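# Footwear storage, Modudley store room

Revised 14th September. Covers the pool footwear only; towels and lockers are on their own pages.

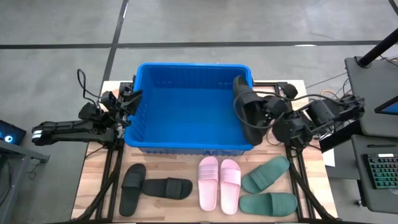

The stock consists of slip-on slides kept for visitors to the Modudley pool. Until June they were stored on open racking by the plant room door, which worked for full pairs and badly for everything else. Singles migrated to the lower shelf and stayed there. The racking has been replaced by open-topped bins, one size per bin, with colours mixed.

## Bin

Bright blue plastic, slotted side walls, small rim at the top. The perforated wall was the main requirement — footwear goes back in slightly damp whatever the notice says, and a solid tub holds the smell. We tried a solid Havden tub first and gave it up after 17 days. Bins are rinsed with the hose and stood upside down overnight.

## Black slides

Wide strap, plain in use, and the colour most often asked for. Load these on edge with the sole against the side wall. Laid flat they take up the whole base and the next pair sits at an angle. Black is also the colour in which left and right are most often mismatched at the counter, so check both soles for the size before loading.

## Light pink slides

Ribbed strap with three grooves across the top of the footbed. The grooves collect grit and need a nail brush; a cloth passes over the top of them. Pale soles mark easily. Wash with the ordinary Wisel detergent and keep them off the rubber mats while drying, as the mats leave a grey line that does not come out.

## Dark green slides

Also ribbed. In poor light the green is easily taken for black, and the store room has poor light. Sort at the table and carry the bin back loaded. A green and a black issued together is the most common complaint in the book.

## Table

Light wooden top on a black metal frame with diagonal bracing. The bin goes towards the back and the slides are set out along the front edge, grouped by colour, before anything is loaded. Setting out first adds a minute or so and shows up any missing half of a pair. The top is not sealed, so wipe it down after each batch and leave nothing wet standing on it.

## Floor

Grey concrete. Sweep before sorting. Anything dropped goes back to the wash and is not wiped and loaded.

## Labels

Each bin carries a number on a tie-on tag. Numbers 200 and 202 are in use for the middle sizes; 201 was cracked and has been withdrawn, and the number will not be reused. Tags are Lục card sleeves, which survive the hose. Adhesive labels did not — the slots leave too little flat surface and the corners lift.

Replacement slides are ordered by the pair. Odd ones are held until the next stock check, then matched where the sole pattern agrees or thrown out.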